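Refilling the hand soap

October 23, 2019

I have been putting off a post about soap because it seemed too small a subject, but two people asked in the comments under the one about washing powder, so I'll write down what we do.

We used to buy a new pump bottle of hand soap every time one ran out. There is one in the kitchen, one in the bathroom and one by the back sink, and they never run out together. When we moved to Romdale I found nine half-empty ones in a box, all different, and most of them with a pump that had seized up. I poured what was left down to a single bottle and washed out the rest. Some went to the recycling and I kept the three best.

Now I buy the refill pouches from Pimum. The shop on Tierney Road has them on the bottom shelf, next to the bin bags. They also do a large drum, which works out cheaper, but it is heavy and I have nowhere to stand it. The unscented one is fine. The lemon one is not very lemony and leaves a film on the sink.

The bottles I kept hold 300 ml each. I fill them to just under the shoulder. If you fill right up to the neck, the soap comes over the top as soon as the tube goes in, and then the thread gets sticky and the top won't turn properly. I did this for months before I worked out what was causing it.

The order I do things in is this. Take the top off and rinse it under the hot tap. Pump some warm water through it into the sink until it runs clear. Leave it standing on a cloth while you see to the bottle. I rinse the bottle every second or third refill, and when I do I leave it upside down on the rack overnight. Water left in the bottom makes the soap thin, and thin soap dribbles.

Then the filling. I use a small funnel, the one that came with the jam jars, and squeeze the pouch from the bottom up like a tube of toothpaste. It is slow going in October when the kitchen is cold. Standing the pouch in a bowl of warm water for a bit helps.

The top goes on last. Hold it straight above the opening and let the tube go down first. If you come at it from the side the tube catches on the rim and bends, and a bent tube won't reach the last of the soap.
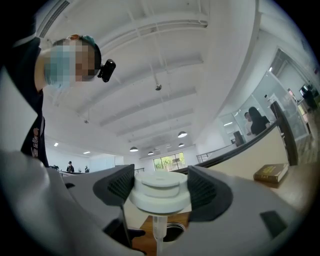
White top held over the dark opening, tube first.

Once the tube is down, turn the top the wrong way until you feel the thread drop, then turn it the right way. It should go round easily. If it is stiff after half a turn it has crossed, so take it off and start again. Don't force it. I cracked a collar that way last winter and had to use the bottle without its pump, tipping it up like ketchup, until I found a spare.

Spares are worth keeping, by the way. When a bottle goes to the recycling I take the pump off, rinse it and put it in the drawer with the string and the candles. Not every pump fits every bottle. The necks look the same but some are slightly wider, and the only way to find out is to try it. Tubes that are too long can be trimmed with kitchen scissors. I cut mine at a slant so the end doesn't sit flat on the bottom and block itself. Cut a little at a time.

It is better to do this on a table than at the sink. There is more room, you can put everything down, and drips wipe off if you get to them soon enough. Put newspaper down if yours marks easily.

I had one question about foaming dispensers. I have tried one, an Erkitz, which was left in the house when we came. It needs the soap watered down a good deal, and I never got the mix right. Too thick and it jammed, too thin and it came out as grey water. It is in the cupboard under the stairs and will probably stay there until I have a clear-out.

The same method does for washing-up liquid and for shampoo, although conditioner is too thick for most pumps and I have gone back to leaving it in the bottle it came in.

In November I am going to have a go at descaling the kettle and the shower head, which are both in a bad way with the water here. I'll put up a post if it works.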